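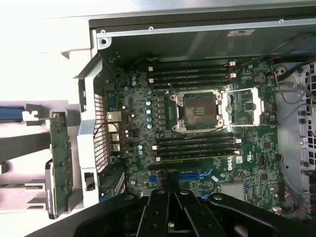 What has the second part of the grant been spent on?

It has gone on setting up the refit cell, the one robot station at our Bullov workshop that puts parts back into used desktop workstations, and on keeping it in working order.

Progress to 6/12/24
Prepared by Sumathi Salian for the Kulkarni fund
Reading time: 2 minutes

Set-up
The arm was re-levelled in July after we moved the bench. Sreekumar Pinto then retaught every pick and place point, using the same model of case throughout. Placing the processor took the longest. The socket has to be open and the load plate fully back before the arm comes in, so an operator now checks this at the start of each run.

The parts tray was redrawn once. Each component has its own place, and the operator loads the tray by hand before pressing start.
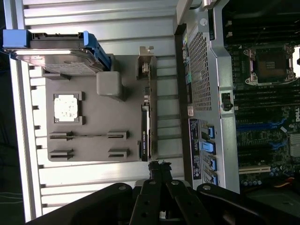

Parts tray beside the open case, with hard drive, processor, memory module and graphics card.

Maintenance
The cell has run 1,314 cycles in this period. The gripper is wiped down and its screws checked for tightness at the end of each shift. Finger pads are now a stock item. We had 2 unplanned stoppages, one from a worn cable at the arm base and one from a pad that came away. Radomír Murín repaired both on site. The cable cost $692 with freight.

After any gripper work the wrist camera is recalibrated and the taught points are run at low speed with no parts loaded. This takes most of a morning and we had not budgeted labour for it.

Still to do
Memory modules do not always seat at the first try. Iveta Slanina is adjusting the approach angle and will report separately. The spare gripper from Jendavon has not arrived. We ask that its budget line be carried over to the next period.

Comments (3)

Lorena Henríquez: Is the cable repair covered by the service contract?

Sumathi Salian: It isn't, the contract leaves out wear parts. I'll send you the invoice.

Radomír Murín: New cable has a longer loop at the base. Please don't tie it back.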